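Clearing a Table with Lamps and Small Items
Posted by Nerea Requena, 22 Oct 2018

Use this order when a side table holds lamps along with bottles and other loose items. Allow 30 minutes. Unplug every lamp before starting.

1. Check along the wall first. Bottles and soft items end up there and are easy to miss.

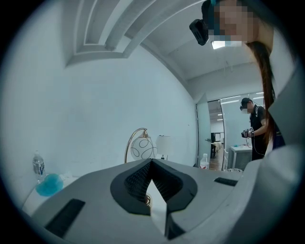
Fig. 1. Water bottle and fluffy light-blue item by the wall.

2. Move bottles away from the lamps. Tighten the caps and stand the bottles upright in a bin, 27 cm deep or more.

3. Lift each lamp by its base or metal arm. Do not lift by the shade — a glass globe may be held by one small fitting. Keep the other lamp at the back corner until the first is down.
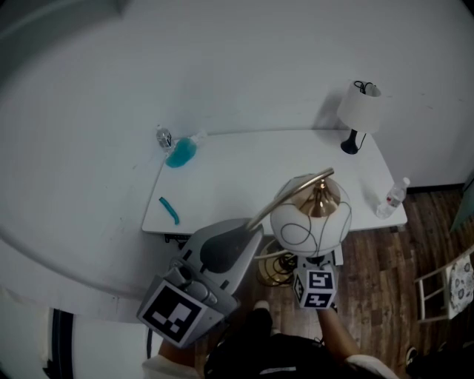 Fig. 2. Globe lamp held by the base; drum-shade lamp at the back right corner.

4. Set the lamp on a flat surface, at least 40 cm from the edge. Coil the cord in loose loops at the base and leave the plug on top. Do not wind it tightly around the glass.

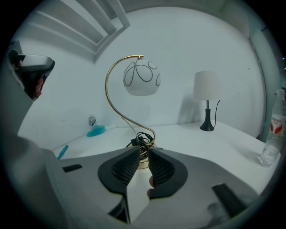
Fig. 3. Globe lamp standing on the white tabletop, cord coiled at the base.

5. Wipe the table, let it dry, then return the lamps before the small items.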